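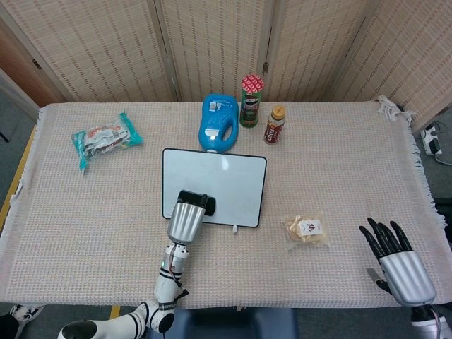 Qistina meint, der Sprung sei noch zu weich, man glaube der Figur das Gewicht nicht. Sie hat es heute früh in zwei Zeilen unter meinen Upload geschrieben, dazu eine Bildnummer: 414. Ich solle mir die Hüfte ansehen, die komme vor den Knien an.

16. April 2021

Die Hüfte also. Ich habe den Vormittag damit verbracht, die Kurven im Graph Editor auseinanderzunehmen, und sie hat recht. Zwischen Bild 409 und 414 sinkt das Becken schon, während die Beine noch gestreckt sind. In der Wiederholung fällt es kaum auf, Bild für Bild sieht es aus wie ein Fahrstuhl. Ich habe die Keys der Hüfte um zwei Bilder nach hinten geschoben und den Aufprall härter gemacht, danach das Einfedern etwas länger. Besser. Der linke Fuß rutscht jetzt.

Den Fuß habe ich bis zum Mittag nicht festbekommen. Der Wechsel von FK auf IK liegt genau auf dem Kontakt, das war im Januar bequem und ist jetzt lästig. Ich habe ihn vier Bilder vorgezogen und die Zehen von Hand nachgesetzt.

Die Figur heißt immer noch Skorberg, obwohl der Name nur für den Rohschnitt gedacht war. Ein alter Fährmann mit schwerem Mantel, der vom Steg ins Boot springt. Der Mantel wird simuliert, darum kümmert sich Teguh, aber er kann erst anfangen, wenn der Körper steht. Er hat am Nachmittag angerufen und gefragt, wann er die Szene bekommt. Montag, habe ich gesagt. Er braucht 20 Bilder Vorlauf, in denen die Figur aus der Grundpose in die erste Pose kommt, sonst reißt der Stoff an den Schultern. Die muss ich noch anhängen.

Nach dem Anruf habe ich mir noch einmal die Referenz angesehen, die ich im Hof aufgenommen habe. Ich springe von der Mauer, dreimal mit und dreimal ohne Rucksack. Mit Rucksack gehe ich viel tiefer in die Knie und mache danach einen kleinen Schritt zur Seite. Diesen Schritt hatte ich beim Blocking weggelassen, weil er nicht im Storyboard steht. Jetzt habe ich ihn grob eingebaut, nur drei Posen. Das Boot müsste darauf reagieren, und das Boot ist bisher ein Würfel mit einer Sinuskurve.

Um fünf die Besprechung mit Oei, kurz. Die Einstellung darf 55 Bilder länger werden, wenn dafür der Blick aufs Wasser wegfällt. Um den Blick tut es mir leid, ich hatte zwei Tage an den Augenlidern gesessen. Die Lider lassen sich vielleicht in der nächsten Einstellung verwenden -- der Kopfwinkel ist ähnlich.

Danach noch einen Playblast gerendert und hochgeladen. Qistina schrieb zurück: »Hüfte gut. Arme?« Die Arme habe ich heute nicht angefasst. Sie hängen nach der Landung zu gleichmäßig, beide kommen auf demselben Bild zur Ruhe. Rechts müsste er nach der Bordwand greifen, links kann der Arm einfach nachschwingen.

Szene unter neuer Version gesichert, alte Kurven behalten. Morgen Vorlauf und Arme, das Boot am Sonntag, wenn Zeit bleibt. Rücken tut weh vom Sitzen. Um halb neun Schluss gemacht, Nudeln vom Vortag gegessen.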